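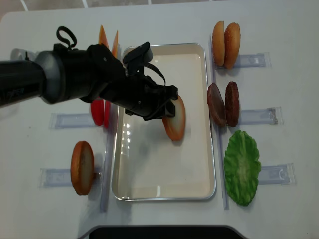 Fenville Shared Services Help Desk
Ticket 192: Scheduled reports printing with missing pages
Category: Printing / Document output
Priority: Normal
Status: Resolved, monitoring through end of September
Affected location: Trevaskis building, second floor

Reported problem
Staff in the Trevaskis building report that the monthly account statement prints without its last pages. The full statement runs to 121 pages. Printed copies end at different points, most often partway through the transaction tables. The printer shows no error on its panel and the job is listed as complete in the queue. The same file opens correctly on screen and all pages are present.

The department has asked for a fix before the next statement run. Until then, staff have been printing the statement in sections and assembling it by hand.

Initial response
The requester was asked to confirm the following: the name of the print queue, the program used to open the file, and whether other long documents are affected. The requester replied that the queue is Seltero-2, that the file is opened in the standard PDF reader, and that a long policy manual had printed in full the same morning. Short documents print normally.

Log

9:10 a.m. Queue settings reviewed on the print server. Spooling was set to begin printing immediately. Changed to begin after the last page is spooled. Test print of the statement sent from the requester's workstation. Output stopped early again. Setting left in place for the remainder of testing.

9:45 a.m. Printer restarted and held jobs cleared. No change.

10:20 a.m. Statement printed from a second workstation on the same floor. Output stopped early, at a different page from the first test. Workstation hardware and user profile ruled out.

10:50 a.m. Statement sent to a printer of the same model on the first floor. All pages printed. The first-floor queue uses driver version 3. The Seltero-2 queue uses driver version 5, installed during the August maintenance window.

11:30 a.m. Event log on the print server examined. Each incomplete job is matched by a warning that the job was closed by the port monitor before the data transfer ended. The port timeout on Seltero-2 is shorter than the one on the first-floor queue. It appears to have been reset to its default value when the newer driver was installed.

1:15 p.m. Port timeout on Seltero-2 restored to the value recorded in the Grindik configuration sheet. Statement printed in full. Test repeated from the second workstation with the same result.

1:40 p.m. Requester reports that a copy printed on both sides is still missing its final sheet. Reopened for further testing.

2:25 p.m. Two-sided fault reproduced. The newer driver holds the last sheet when the document has an odd number of pages and the "Skip blank pages" option is selected. Option cleared in the queue defaults. Two-sided copy printed in full, with the back of the last sheet blank as expected.

Cause
Two separate settings were changed by the August driver installation. The port timeout closed long jobs with heavy table content before they had been fully sent. The blank page option affected two-sided copies only. The policy manual was not affected by the timeout, as it is mostly plain text and transfers quickly.

Action required from users
Staff who saved their own printing presets before this ticket was resolved should delete them and create new ones. Saved presets override the queue defaults and may still have "Skip blank pages" selected. Instructions are posted under Printing, Saved Presets, on the help desk page.

Statements printed in August should be checked against the page total on the cover sheet before they are filed. Incomplete copies may be reprinted without charge to the department's print allowance.

Follow-up
Port settings for the remaining queues in the Trevaskis building are to be compared with the Grindik configuration sheet. The driver installation checklist has been amended to include the port timeout. Further reports of missing pages should be added to this ticket and not opened as new requests.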